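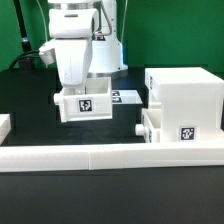 Montoya Veterans Archive

How to Record and Submit an Interview with a Veteran

The Montoya Veterans Archive accepts recorded interviews with former members of the armed forces, and with family members who wish to speak on behalf of a relative who has died. This guide is intended for relatives, students and local historians who have not conducted an interview of this kind before. It replaces the earlier guidance and applies to all recordings received on or after Thursday, July 1, 2021.

Before the interview

Contact the veteran at least two weeks ahead and explain that the recording will be kept permanently and may be heard by the public. Send the release form at the same time. The form may be signed on the day, but the veteran should have read it beforehand, including the section on restricting access for a period of years.

Ask for the branch of service, the unit or units, and the places and dates of service. A short outline is enough. Read the unit's published history if one exists, and look up any terms or abbreviations likely to come up. Interviewers are not expected to be military experts.

Prepare a list of topics instead of a script. Most of our stronger recordings cover life before enlistment, training, the journey to a first posting, daily routine, friendships, the return home and later work. Combat may or may not form part of the account. Agree in advance on any subject the veteran does not wish to discuss, and do not raise it during the session.

Choosing a room and equipment

Use a small, furnished room. Carpets and curtains reduce echo. Turn off telephones, fans and televisions, and close the windows if there is traffic outside. A refrigerator in the next room is often audible on a recording even when it is not noticed in conversation.

A telephone or handheld recorder is acceptable. Save the sound as a WAV file if the device allows it. Make a test recording of one minute with both people speaking, and play it back through headphones before going further.

Conducting the interview

Begin by stating the names of those present, the date and the place. Ask the veteran to give a full name and to spell it.

Put one question at a time and keep it open. "What do you remember of your first week there?" will usually bring a fuller answer than "Was your first week difficult?" Allow silences to pass. Do not correct dates or place names on the recording – note them and raise them afterward.

Plan for a session of 70 minutes, with a break after 50. If the veteran becomes distressed, stop the recording and ask whether he or she would like to rest, change the subject or end for the day. A second session may be arranged at any time.

Submitting the recording

Each submission must include the following:

The unedited sound file
The signed release form
A summary of no more than 400 words
A list of proper names mentioned, with spellings

Transcripts are welcome but not required. Longer written memoirs, of up to 4000 words, may be sent with the recording and will be cataloged separately.

Upload the files through the Kerkura portal, using the veteran's last name and the year of the interview as the title of the submission. Original letters and photographs should not be mailed. Send scans, or request an appointment at the Imura reading room, where staff can copy the items and return them the same day.

Submissions received in December are processed after the reading room reopens in the new year. A copy of the cataloged recording is sent to the veteran or family without charge.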